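Clearing and Sorting by Robot Arm: Are Machines Ready for Household and Shop-Floor Chores?
Final project report, Department of Mechanical and Electrical Engineering, Sidstead Technical College

1. Purpose

This report presents the results of the Dumavham project, carried out by a group of final-year students between January and April. The project asked whether a robot arm of the kind used in industry can take over a simple chore: picking mixed small items out of one bin and placing them in another. The task was chosen for its likeness to two kinds of everyday work, tidying a drawer or toy box at home and sorting returned goods at a store counter.

2. Background

Much published work on robot picking deals with items of one type, laid out in a known order. Household clutter is different. A person emptying a bathroom drawer does not stop to think about whether a brush should be lifted by the handle or the head. For a machine, that choice has to be made again for every item and every position.

Kaufmann, a local housewares store, allowed the group to observe its returns desk for one afternoon. Staff there sorted 178 items in a single shift while also answering the telephone and serving customers. This figure was used as a point of comparison only.

3. Method

The arm worked over two metal bins on a table, with a two-finger gripper. Items were selected to differ in shape and surface, and included a round hairbrush, solid blocks and a lumpy toy figure. Grasp points were proposed by Druris, a program written by an earlier student group and adapted for this project.
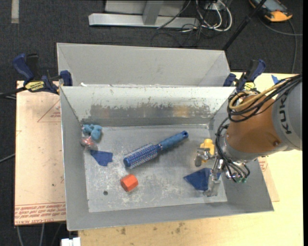

Each attempt was recorded as a success if the item was lifted clear of the bin and released in the other. An attempt was recorded as a failure if the item was dropped, missed or pushed against a wall. No person touched the items during a run. In total, 1,460 attempts were recorded.

4. Results

The overall success rate was 70 percent. Blocks were handled well in open areas of the bin. The hairbrush was usually lifted by its handle, but it often turned in the gripper and was then released at a poor angle. Items in corners gave the lowest results, as the fingers could not close without first touching a wall.

Speed was a further limit. A typical transfer took far longer than the same movement by hand, and most of the added time was spent on planning.

5. Discussion

The group concludes that the system could assist with sorting in a shop where slow, steady work outside opening hours is acceptable and a worker can deal with failed items afterward. It is not ready for use in a home. A household user would expect fragile objects to be handled safely, and the present gripper has no sense of touch.

The results apply to one arm and one choice of items. Wet, very thin and breakable objects were not tested.

6. Further Work

A following group may wish to add a push movement that brings items away from the corners before grasping. Soft finger pads should also be tried. The Druris settings and the full record of attempts have been placed in the department archive.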